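Forum Bois & Finitions > Entretien et rénovation
Sujet : Huiler ou vitrifier un plateau de table de cuisine ?

mirabelle_54
Bonsoir à tous, j'ai récupéré la table de ma tante en novembre et je l'ai poncée dimanche (trois grains, les bras en compote !). On y mange tous les jours, avec des enfants qui dessinent au feutre sans set de table. Mon beau-frère me dit vitrificateur et basta, ma voisine Iolanda Tavares ne jure que par l'huile dure. Je penche pour l'huile, mais j'ai peur des ronds de verre. Vous feriez quoi ?

tonton_rabot
Vitrificateur mat, deux couches, et tu n'y penses plus pendant des années. L'huile c'est joli sur les photos de magazine, mais avec des gamins et de la sauce tomate, bon courage.

Gwen-du-copeau
Pas d'accord avec tonton_rabot. Le vitrificateur, le jour où il s'écaille, il faut tout reprendre à nu. Avec l'huile tu ponces la zone abîmée, tu remets un coup de chiffon et c'est reparti. J'ai la Zedholm incolore sur mon plan de travail, je repasse une couche tous les ans et je m'en porte très bien.
Par contre, tu es montée jusqu'à quel grain ? Si c'est 400, c'est trop fin à mon goût, le bois ne boit plus grand-chose.

mirabelle_54
J'ai fini au 240 — ouf ! Pour la teinte, j'aimerais rester dans le miel, avec le veinage bien visible, à peu près comme ça :
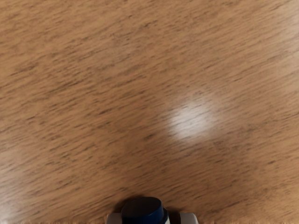

Le ton que je vise, brun miel avec le fil en biais.

C'est faisable avec une incolore ou il faut une huile teintée ?

Gwen-du-copeau
L'incolore réchauffe déjà pas mal. Passe un chiffon à peine humide sur ton bois nu, ça te donne une bonne idée du résultat. Et fais un essai sous le plateau avant de te lancer !

s_onishi
Je me permets une question bête : massif ou placage ? Parce que si c'est plaqué, doucement avec la ponceuse, j'ai traversé celui d'un buffet en moins de deux.
Shinji Onishi

mirabelle_54
Massif, j'ai vérifié sur les chants. Mais merci, je n'y avais pas du tout pensé avant de sortir la machine...

tonton_rabot
Bon, si tu tiens à l'huile, prends au moins une huile-cire, la Gralside par exemple. J'en avais mis sur un bureau et ça tenait correctement. Sur une table à manger je reste sur ma position — on en reparle au premier verre de rouge.

Gwen-du-copeau
Le rouge, tu l'essuies tout de suite et voilà :) Mirabelle, couches très fines, et tu essuies bien l'excédent, sinon ça colle. Les chiffons, à plat dehors pour sécher, jamais en boule dans la poubelle, ça peut prendre feu tout seul.

mirabelle_54
Vendu pour l'huile ! Je fais l'essai dessous ce soir et je vous dis pour la teinte.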